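Young sewers bring the wrap skirt back to Prulldale

5 May 2022

The wrap skirt that older women in Prulldale wore to market and to weddings is being worn again, this time by their granddaughters. Many of the new skirts are made at home, or in the evening classes of a small sewing studio called Hekside, above the old dye shop near the river.

The Prulldale skirt is one long piece of cotton with a wide waistband and two ties. It has no zipper and no buttons. It can be let out or taken in without a needle, so one skirt could serve a woman for most of her life. In the older style the cloth was dark blue, with a narrow woven border at the hem. The border showed which side of the valley the family came from.

By the time today's students were born, the skirt was seen mostly at funerals and on festival days. Jeans and ready-made dresses were cheaper, and the last shop which sold the border ribbon closed its doors. For some years it was easier to find a Prulldale skirt in a glass case at the town museum than on the street.

Hekside started its first skirt course last November, with one class in the week. The studio expected a few retired people with free evenings. Most of those who signed up were under thirty, and a second class was opened before the end of the month. Up to now, 373 people have finished the course, and each of them went home with a skirt that they cut and sewed themselves.

The course lasts four evenings. On the first one the students measure and cut. The second and third are for the waistband, which is the difficult part — it has to lie flat when the skirt is tied, and it has to fold neatly when the skirt is put away. The last evening is kept for the border and for learning the knot, which is tied at the left hip.

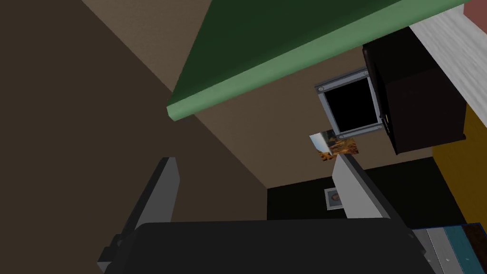
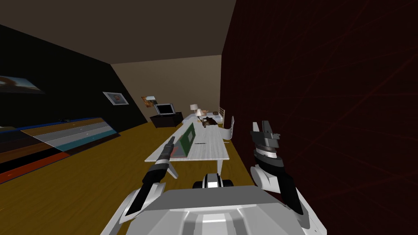

Computer-rendered views of a room interior.

Not all of the new skirts look like the old ones. Students bring green linen, striped shirt cloth and even curtain fabric bought secondhand. Some make the skirt shorter, to the knee, and wear it over leggings with sports shoes. Others add a pocket inside the waistband for a phone. The teachers at Hekside allow all of this, but they ask that the border stays, and that it is sewn by hand.

The border itself comes from Duangkaew, a family weaving workshop that moved to the valley and learned the local patterns from old samples. It now weaves four of them, each in three colors. In the first months of this year the workshop sold 3,284 meters of ribbon, and most of it went to people who sew at home. A customer who wants a pattern from an old family skirt can bring the skirt to the workshop, and the weavers will try to copy it. The waiting time for such an order is now nine weeks.

Shops have noticed the change too. Meto, a clothing store on the main street, had a ready-made version in its window this spring, in blue and in rust red. The store ordered 806 skirts and has few left in the smaller sizes. A ready-made skirt has a printed border in place of a woven one, and this has caused some discussion in the town. Older women say that the printed border cracks in the wash. Younger buyers answer that the price is fair, and that a printed skirt is often the first one, before they decide to sew a better one.

There is also the question of when to wear it. In the past, an unmarried woman tied the knot at the left and a married woman at the right. The young wearers know the rule, but few follow it, and at Hekside only the left knot is taught. Men have joined the classes as well. Several of them made skirts as presents, and two made long aprons from the same pattern.

The town museum will show its collection of old skirts through the summer, together with a selection from the evening classes. Last year's textile display at the museum had more than 2,000 visitors. Visitors can try the knot on a practice skirt near the entrance.

The next course at Hekside is already full. Names are being taken for the one after it, and students should bring their own cloth, washed and ironed, at least three meters long.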